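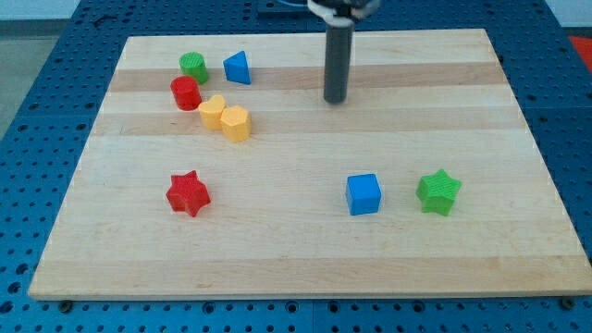

Colored shape blocks on the maple board

Hi Chae-won,

Spring and early summer report from the Cuvoddale Toy and Game Library, as promised (and only a little behind schedule, sorry!). I've kept the numbers near the top because I know you need them for your own write-up.

We now have 147 member families, and 40 of those joined in the period your grant covers. The shelves hold 188 items you can borrow. We were open 14 Saturday-style sessions' worth of hours, except that we moved most of them to after school at 3:30, and that one change did more for us than any of the flyers. Parents were already out with the kids, the bus from Urnelville stops across the road, and people just wandered in.

The biggest chunk of the money went on shelving and storage, which I realize is not thrilling to read. But before this we were stacking puzzles on top of board games on top of the dress-up box, and every return took ages to put away. Mererid Pugh drew up a layout with the little-kid toys down low and the long strategy games up high, and now a four-year-old can pick something out without a grown-up lifting half the wall down. We went over on the shelf brackets and under on the bins, so it came out close to even. The receipts are in the folder I sent with this.

Replacement parts took more than I budgeted. Dice, pawns, two sand timers, a whole set of marble run pieces that came back with teeth marks. I'd put in a small amount for this and it was gone by May, so we moved some over from the printing line, which you okayed on the phone. Next time I'd like to ask for double. Čestmír Jelínek has been mending what he can (the wooden train bridge is back in use, and you can hardly find the glue line), but he can't mend what's lost behind somebody's couch.

The late fees question! We dropped them in April as a trial. I was nervous. Returns got a bit slower, and there are three games I have pretty much given up on, but we also had families come back who'd stayed away over a fee of a couple of dollars, and I would much rather have them than the games. I'd like to keep it that way through the fall and then look again.

What didn't go well: the grown-up game night. We ran it twice and had five people the first time and two the second, and one of the two was Sang-wook Hwang, who had the keys. It's a nice idea but 8:00 is too late for anyone with small kids and the room is chilly. I've parked it. The unspent snack money is still sitting in the account, and I'd love to put it toward the travel box for Ristivberg if you're fine with that.

About that box — Da-eun Han has talked to the school there and they'll take 20 items at a time and swap them each month. She needs a lidded crate, a sign-out book and gas money. I'll send a proper budget in July once she has a price for the crate.

Could you let me know about the snack money before then? And do come by some afternoon, we'd be so happy to show you the shelves.

Warmly,
Jang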